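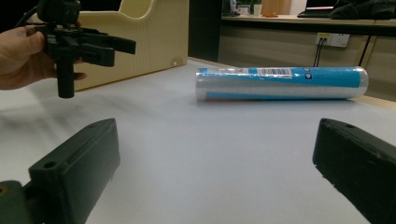
Black hand-held gripper over the bench, wrapped roll on the white sheet.

Home Workshop Tips Tools Contact
Filed under: Bench Care, Grippers

Looking after a hand-held gripper

Start with the screws. The ones in the fingers work loose before anything else does, and a finger that has shifted a hair will still close, only crooked. Check them after every 28 hours of use. Snug is enough – the threads in the printed blocks strip easily.

Wipe the finger faces with a damp cloth and let them dry. Skip solvent. Plastic wrap leaves a film that makes the next pick slide, so if you handle bagged or wrapped goods, wipe twice a day.

Run the cable away from the jaws and leave a hand's width of slack at the housing. Pak-hei Kwan at Montoya tapes his at the wrist end and has gone around 4,000 picks on one cable.

To check alignment, close the fingers on a strip of paper and pull. It should drag evenly from top to bottom. If one end slips out, loosen that finger, square it against the other and tighten again.

Keep a pale sheet on the table. Dropped screws show up on it, and it peels off when it gets grubby. Ours gets changed in April and again in the fall.

Spare fingers go in the drawer in pairs, marked left and right.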